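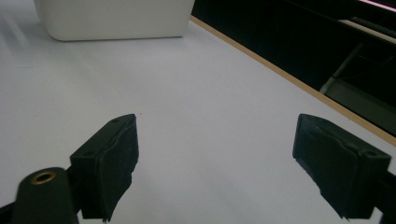
Marwa Ashour wrote under my last gallery that a white table is a promise you make to your future self and then break every single day, and that she gave up on hers after one winter. Fair enough, Marwa! But I've had mine since January and I'm still fond of it, so this page is a little tribute to the big white table and the stuff that lands on it.

A bit of background for anyone new. I used to do all my sorting on a dark desk in the hallway (my brother calls it the Jeltach, after the shop it came from, and now we all do). Small things vanished on it. I once lost a SIM tray on that desk for 10 days. The white top with its light wood edge fixed that right away, and it makes the whole corner feel brighter too.

My one rule is that the table gets cleared before anything new goes on it. A white box with rounded corners can stay up at the far end, and the rest should be bare, or as near to bare as I can manage. White shows every speck, so I keep a cloth handy and wipe it down at night, usually while the kettle's going. Warm water, a drop of dish soap, then a dry towel. I tried a fancy spray called Proveck for a while and it left streaks, so back to soap I went.

Then there's the phone case pile, which is a whole story in itself. When I finally went through our drawers I found 29 of them, some for phones we haven't owned in years. Mustard yellow, clear ones gone brown, one with a cracked corner that I kept for reasons I can't remember. I lay each case down open side up and check the camera cutout first, because that tells you fastest whether it fits anything you still own.
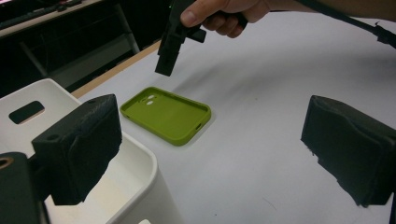 Ismail El-Sayed says I should stop being sentimental and let the old cases go, all of them, and that a case without a phone is just a very small tray. I did try one as a tray, Ismail! It held paper clips for three weeks and I loved it.

Lime green is my favorite color for a case, by the way. It's loud, it's cheerful, and it stands out on a white table or at the bottom of a bag. The clear ones I can never find.

The keepers go in an envelope with the phone model written on the front, and the others go to Abdelaziz, the repair place on the corner, where they have a free bin by the door. Next up is the charger drawer, and I'm dreading it a little.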